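3.2 Household drying practices

Drying accounted for the largest share of reported laundry time in both study towns.
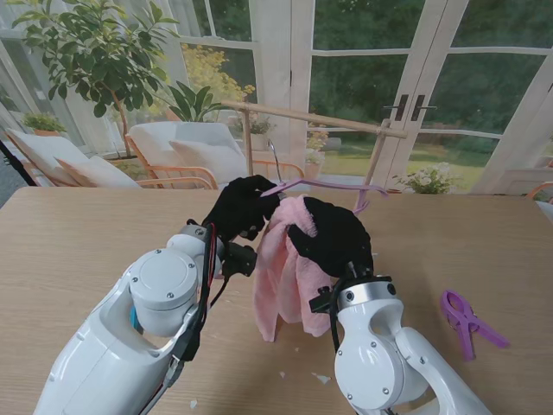
Figure 2. Pink towel on a purple plastic hanger.

Of the 1000 households surveyed in Villanueva and Dusel, most dried at least part of each load indoors during the wet months. Respondents in Villanueva tended to use hangers and rods, while those in Dusel relied on folding racks placed near a window. Towels were the item most often named as slow to dry, followed by denim and bedding.

Indoor humidity was logged every 30 minutes over two weeks in May. Readings rose soon after a load was hung and stayed high for up to 2 days in rooms kept closed. Homes with a working exhaust fan returned to their starting level sooner – a pattern also noted by Bedoya in the earlier Iltent housing study. Fabric weight was recorded by the residents themselves and should be read with care.

The survey did not ask about spin speed, and the effect of washer age could not be separated from that of room size. Both questions were added to the second round of interviews, reported in Section 4.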